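Chapter 4
Learning to Fold: A Student Project with Soft Objects

Before you read

In the first three chapters we worked with hard things. The block, the cup and the metal bracket all keep their shape when a robot picks them up, and for this reason we could describe each of them with a position and an angle. Now we leave this comfortable world. The subject of the present chapter is cloth, and the main example is a student project called Latico, which was made by the robotics club of the Skirken Technical School.

After studying this chapter you should be able to explain why a shirt is more difficult for a robot than a box, to plan a small set of demonstrations, and to write a log that another student can read without asking you.

Words to know: demonstration, grasp point, corner, fold line, state, reset, episode.

4.1 How the project began

The Skirken club has for many years entered the Cimis student competition. The rules of Cimis change every season. In December the organizers published a new task with a short title, "Laundry", and the text of the task was also short. A robot with two arms receives one short-sleeved shirt on a soft surface. The shirt can lie in any way. The robot must bring it to a flat and folded state, and it may not tear it or drop it on the floor.

The club had at that time a working program for stacking blocks, written by the older students. Their first idea was to change this program a little. They measured the shirt, gave it a center and four corners, and told the robot to take two of the corners. In the simulation this went well, as the cloth in the simulation was always flat at the start. With a real shirt the program could not find the corners at all, and when it found something, it was usually a fold that looked like a corner.

Štefánia Vrabec, the teacher of the club, then asked the students to stop programming for two weeks. In these two weeks they only folded shirts by hand and wrote down what their hands did. Many of the notes are funny to read today. One student wrote two full pages about how he finds the collar with closed eyes. But from these notes came the most important decision of the project, which was to teach the robot from human demonstrations.

4.2 Why cloth is difficult

Let us think about a wooden block on a table. If you know where the block is and how it is turned, you know everything that you need. Six numbers are enough, three for the position and three for the rotation. We say that the state of the block is small.

Now think about a shirt which somebody has thrown on a bed. Where is it? We can give the position of one sleeve, but the other sleeve can be under it, or beside it, or inside out. Each small part of the cloth can move a little without the others. The state of the shirt is very large, and a big part of it is hidden from any camera.

There is a second difficulty. When you push the block, it moves the way you expect. When you pull a shirt by one shoulder, the rest follows later, and how it follows depends on the weight of the cloth, on the surface under it and on the speed of your hand. Two pulls that look the same to you can end in two different shapes.

For these reasons the students did not try to write down the shape of the shirt with numbers. They collected many short examples of people who handle a shirt, and a program learned from them which movement usually follows which view.

4.3 Planning the demonstrations

One demonstration from beginning to end is called an episode. The club decided that an episode begins when the shirt lies on the surface and both tools are empty, and ends when both tools are open again. This sounds like a small thing – but without such a rule every student would start and stop at a different moment, and the program would learn also from the waiting.

The work was divided into parts of the task. The students practiced these:

Taking hold of the shirt with one tool, then with the other.
Lifting it and letting it hang between the two tools.
Lowering it to the surface again and smoothing it.
Bringing one half over the other half.

The second part turned out to be the slowest to learn for the people too. If the two hands are too close to each other, the cloth falls together in the middle and the folds cannot be seen. If they are too far from each other, the cloth slips out of the jaws. Each student had to find a distance that felt correct, and the distances were not the same for tall and short students. The club kept all of them, and later this was useful.

The plan asked for 1000 episodes. At the end there were 1536, as the younger students did not want to stop. The last episodes were recorded on 18 Apr 2022.

4.4 Keeping a good log

For each episode the person who held the tools wrote one line in a notebook. The line had the number of the episode, the initials of the person, the part of the task, and one remark. The remark could be "good", "slipped left", "forgot to open" or any similar short text. Bad episodes were not thrown away. They received a mark and stayed in the notebook.

Students often ask if it is not easier to write the log in the evening, from memory. The club tried this also. After the first evening the notebook and the recordings did not agree in several places, and it took longer to repair them than to write them properly. From then on, the notebook was beside the bed.

4.5 The work in pictures

While you look at the pictures, think about which part of the shirt you would take first, and write your answer before you continue to Section 4.6.
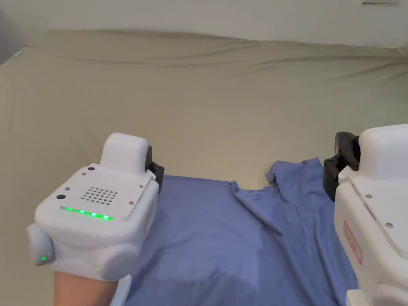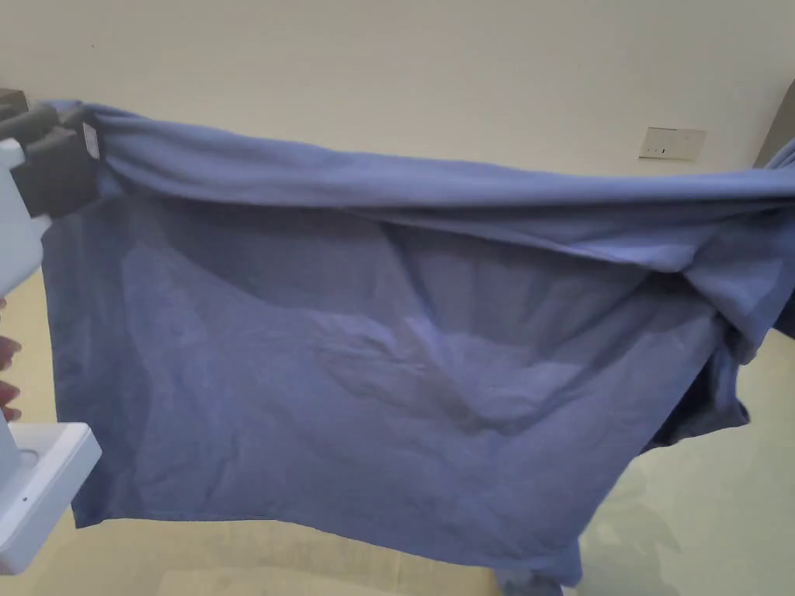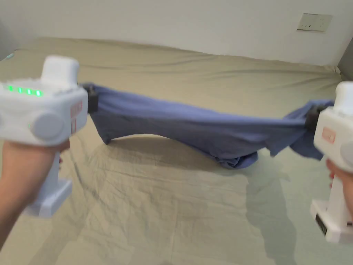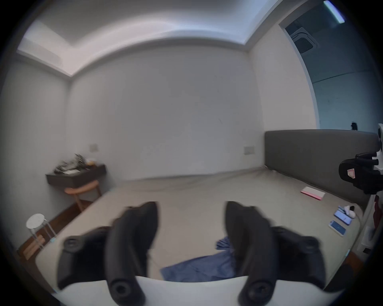

Randa Farah remarked, when she had read an early version of this chapter, that it speaks too much about lifting and too little about letting go. In her opinion most beginners look only at the moment of the grasp, and then they open both hands at the same time and lose a good fold. She would ask every class to do the exercise first with their own hands, with kitchen tongs, and to open the tongs one after the other – slowly, and with a pause. She also wrote that the Mahasneh method of folding, where the sleeves are brought in before anything else, should be tried by at least one group, so that the class has two ways to compare. Both suggestions are now in the exercises.

Exercises for Sections 4.1 to 4.5

1. Fold a shirt by hand and write down each movement on its own line. Give the list to a classmate, who must follow it exactly.

2. Repeat the first exercise with kitchen tongs in both hands. Mark the lines of your list that had to be changed.

3. Try the Mahasneh method with the same shirt. Which movements are shared with your first list?

4. Write a rule for the beginning and the end of an episode for a different soft object, for example a towel or a paper bag.

4.6 From demonstrations to a program

When the recordings were complete, the club had to decide how much of each episode the program should see at one time.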